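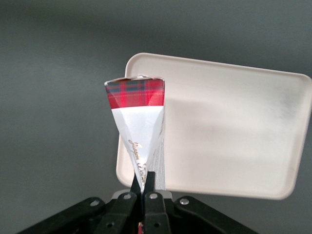

Volla Market Stalls: Questions from Traders

How do I apply for a stall?
Fill in the form on the Trading page and send it with a copy of your public liability certificate. We deal with forms in the order they arrive. If you have traded at our Flunalstead market before, you still need to apply again for Drendanville, as the two sites have separate licences.

How much is a pitch?
A standard pitch in Drendanville is £47 a day. A corner pitch is £64. Both prices include the table and cover but not electricity.

Can I have electricity?
Yes, on the Chu Street side only. Tell us what you plan to plug in and its wattage. Kettles and fan heaters are not allowed. All leads and appliances must carry a current PAT label.

When can I set up?
Gates open to vans at 6.30 am. Vans must be off the square by 8.15 am and can come back after 4 pm. Please don't pack up early, even on a slow day.

Where do I park?
Use the long stay car park behind the library. The walk to the square is 300 metres and mostly flat. Parking is not included in your fee.

Can I sell hot food?
We keep a few pitches for hot food and they are usually taken by the end of spring. You will need to be registered with your local council and show us your latest hygiene rating. Gas bottles have to be kept outside the stall, upright and chained.

Do I have to use paper packaging?
Paper or card is required for any food eaten at the market. Polystyrene boxes are banned on both sites. Cold goods to take home, such as cheese or fish, may be wrapped in plastic.

Do you allow music?
Not from individual stalls.

What if I need to cancel?
Let us know by noon on the Tuesday before and we will move your fee to another date. After that the fee is lost, unless we close the market ourselves for high winds or ice.

Can I share a pitch with another trader?
Yes, but both of you need your own insurance and both names must be on the form. Only one food trader per pitch.

Is there a limit on what I can sell?
We try not to place more than two stalls of the same kind on one day. Knives, live animals, fireworks and second-hand electrical goods are not allowed.

How busy does it get?
October is quiet and the weeks before Christmas are not. Food traders new to us often ask how much to bring, and 200 portions is a sensible start for a winter Saturday.

I haven't heard back. What should I do?
Check your junk folder first, then ring the Volla office between 10 am and 3 pm.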